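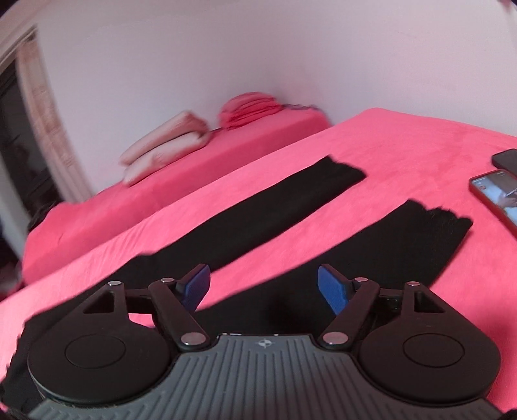
Black tights on a coral-pink blanket

Ticket 138: Box score totals wrong, softball
Product: Otach Scorebook
Opened by: Nuanchan Sitthichai, Phetsri Athletics
Assigned to: Wichai Mahawong
Priority: Normal (customer says "season-ending")

Reported: We beat Celtemari 3-2. The box score says we lost 24-2. Parents have seen it. So has Celtemari, who have been very gracious and shared it everywhere.

Wichai, 9:40 am: Play-by-play looks fine. Three runs for you, two for them. The summary page disagrees with its own play-by-play. Please hit Rebuild Totals and send me the result.

Nuanchan, 10:05 am: Rebuilt. We now lose 24-3. I suppose the offense is coming around.

Wichai, 10:50 am: Found it. Your shortstop's jersey number, 24, was typed into the visitors' Manual Runs box on the roster screen. That box overrides the real score, and it sits right under Jersey. I didn't design the screen. Clear it, save, rebuild.

Nuanchan, 11:15 am: Cleared. 3-2, us. The pitcher still has an ERA you could heat a house with.

Wichai, 11:30 am: Pitching lines update separately. Open her line, save it without changing anything, close it. Yes, really.

Nuanchan, 11:42 am: ERA is normal. Standings still have us in last.

Wichai, 11:55 am: Those refresh overnight. Leaving this open until you confirm.

Status: Waiting on customer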